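Drummond robotics club spends its spring in simulation

The robotics club at Drummond has had a busy spring, and much of it has happened on a computer. The 11 students are building their entry for the Evbridge student challenge entirely in simulation this year, and they have been giving up a good many lunch hours to do it (and a fair few evenings too, if their families are to be believed!). 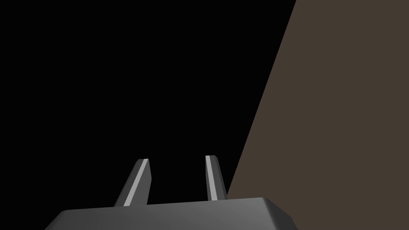

The club began with the basics back in April, learning to open and close a simulated gripper and bring it up to a surface gently, before anyone was allowed near a full task. Their program, which they named Kamis after a long and cheerful vote, has now grown to 3706 lines, and the students are quick to tell visitors which of those lines are theirs.

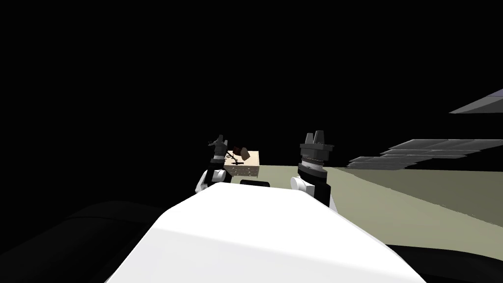

Teams at Evbridge get 3 attempts at each task, with the best one counting toward the final score, so the talk at club meetings lately has been all about when to play it safe and when to try something bold. Mundano, the software shop on the square, has kindly lent 2 computers for the rest of the term, and that has made the wait for a turn a good deal shorter. Families and neighbors are warmly invited to the club's open evening at 6 p.m. in the school library, where the students will run their program and answer questions.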